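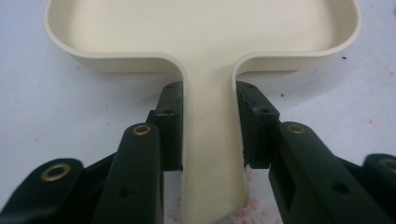 Product Review: Hedmont Two-Piece Dustpan and Counter Brush
Prepared by Nuria Sarmiento, Household Equipment Section
July 13, 2018

The Hedmont set was one of 21 small cleaning products bought at retail for the kitchen program. It was used in the staff kitchen at Dodbridge and in the teaching kitchen at Messina, where floors and counters are swept several times a day. The purchase price was $49 for a carton of six sets.

Sweeping performance. The test mix consisted of flour, dry rice and bread crumbs, spread over sealed tile. The set picked up rice and crumbs in one or two passes. Flour was more difficult. A fine line remained at the lip after each pass, and reviewers had to move the pan back and sweep again. On older tile with deep grout lines, a third pass was often needed. The Sarus set, reviewed in March, left less flour behind but costs more.
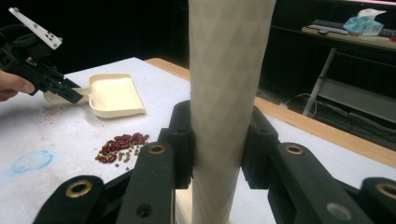 Brush. The bristles are of medium stiffness and kept their shape through the trial. A few came loose during the first week, after which shedding stopped. The brush head is wide for work between appliances, and staff at Messina kept a narrower brush for that purpose. Crumbs tend to collect at the base of the bristles and should be combed out before washing.

Comfort and storage. Most reviewers found the set comfortable for short jobs. Those with larger hands reported that the brush grip was tight. The two pieces snap together for storage, although the catch is stiff when new and Covadonga Cantero, who managed the Messina trial, noted that several users stopped using it and stored the pieces separately.

Cleaning and wear. All sets were washed by hand in warm water with dish soap. The maker does not recommend machine washing. After 1,420 recorded uses across both kitchens, no pan had cracked. Light scratches had formed on the underside, and 2 brushes had been replaced – one for bent bristles, the other after it was left against a hot oven door.

Rating. Recommended for home kitchens and small shared kitchens. Bakeries and other sites that handle large amounts of flour should consider the Sarus set instead. Replacement brushes may be ordered separately from Hedmont.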